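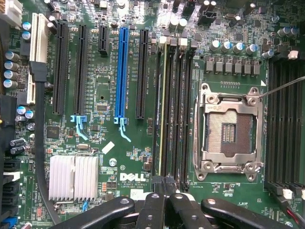

What is an expansion slot?

An expansion slot is a long, narrow socket on a computer's motherboard that holds an add-in card upright and connects it to the rest of the system. Cards for graphics, sound, networking and storage are installed this way.

Types

Two families are common on desktop and workstation boards of the late PCI period. Conventional PCI is a parallel bus shared by all the cards attached to it, and its slots are usually molded in white or beige plastic. PCI Express is serial, with a separate link to each slot. A PCI Express slot is named for the number of lanes its length can hold: x1, x4, x8 or x16.

The physical length of a slot does not always match its wiring. A slot of x16 length may be connected for four or eight lanes only, in which case a longer card fits but runs at the lower width. Actual wiring is given in the board manual and often in small lettering printed beside the slot.

Color

No standard governs slot color. Manufacturers use it to mark a preferred position, and a board with several black slots may have one in blue for the main graphics card. The same applies to memory slots, where a contrasting part can mark the socket to be filled first. Color codes from one maker should not be applied to boards from another.

Retention

Heavy cards tend to sag or work loose during shipping. Longer slots are therefore fitted with a plastic latch at the inner end, which engages a notch on the card edge. The latch must be pressed or swung aside before the card is pulled. Forcing the card can break the latch or lift the slot from the board.

Placement

Expansion slots stand parallel to one another along one side of the board, next to the rear panel of the case. Memory slots and the processor socket occupy the remaining area. A double-width card covers the neighboring slot and makes it unavailable.

Reuse and repair

The repair manual issued by Sturnari, a refurbisher in Brirport, calls for slots to be cleaned with dry air before inspection and for each to be tested with a known good card through 3 cold starts. Bent contacts are grounds for rejection.

See also: Memory slot; Processor socket; Riser card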